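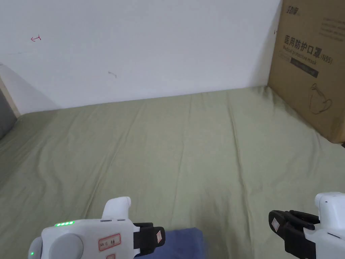 What do you clear first when you turn over a bedroom? The bed. Boxes, bags, anything parked on the sheet comes off before you touch the linens.

Home Notes Handouts Contact

Search this site Search

2 min read

Housekeeping basics, session 4 – bed and wall side
Notes: Kavinda Marikar

Order of work
– stored stuff off the bed, onto the floor by the door. Cartons too. Masks, paper goods, whatever. Don't open, don't restack
– read the print on the carton, write it on the room sheet. "Medical protective mask" is fine, no need to copy the Chinese as well
– strip sheet toward you, fold in, don't shake

Wall side
Bed pushed up to the wall = hardest edge. Pull it out a hand's width, tuck, push back. If the bed won't move kneel on it and tuck flat-handed.
Long folds running to the wall mean the sheet is slack at the foot. Pull from the foot corners, not the middle. Pale green shows every wrinkle, so does plain white.

Marks on paint
Grey scuff – damp cloth, light, then stop. Pen (esp. red) – leave it, it smears. Note it on the sheet, Ramil Bañez does touch-ups in Feburary.

Time: 20 min per room at Navaratnam, all 42 rooms on the same sheet. Bosness building is diffrent, ask me.

Next time: pillows, then closets. Bring the Flelell folder.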